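Capítulo 2
La clasificación por atributos en la etapa infantil

2.1 Delimitación del concepto

Clasificar consiste en agrupar objetos según un criterio constante. La conducta aparece antes que el vocabulario que la nombra: el niño separa tapones grandes y pequeños sin disponer aún del término «tamaño». En este capítulo se distinguen la clasificación simple - un solo atributo - y la múltiple, que exige mantener dos criterios a la vez.

La secuencia Escobedo, que se aplica en los apartados siguientes, parte de una bandeja con 40 piezas y 2 recipientes. El adulto coloca la primera pieza en silencio y espera. Las correcciones verbales se reservan para la segunda sesión. Mercedes Urrego propone retirar los recipientes cuando el criterio se mantiene estable, de modo que el niño delimite por sí mismo los grupos sobre la mesa.

El material debe variar en un único atributo durante la fase inicial. Si color y forma cambian a la vez, el registro de la tabla 2.1 pierde valor, pues no permite saber qué criterio se ha seguido.
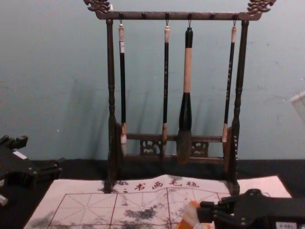

Pinceles de caligrafía colgados de su soporte.

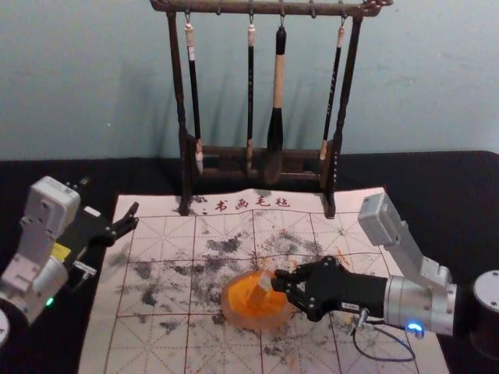 ¿Cuándo conviene introducir un segundo atributo?

Cuando el niño completa la bandeja con un solo criterio en dos sesiones consecutivas, sin modelo previo del adulto.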